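Search this site Search Advanced search

Shared laundry room: may uncollected washing be moved?

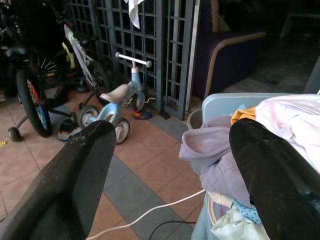 Washing in a light blue basket, with a lavender towel over the side.

I rent a flat at Kostby House, where 12 households share 4 machines. The tenancy handbook does not state how long finished washing may remain in a drum. May another resident lawfully remove it?
Marichka Lytvynenko

Residents may generally move items with reasonable care, provided that they are kept clean and left in the same room. Please consult your agreement first, as some landlords set a waiting period. At Sellness Court the period is written into the house rules. I would advise asking your landlord in writing for a similar clause.
Vasanthi Acharya

We had this at Gisetti. Just put it on top of the machine.
Tse206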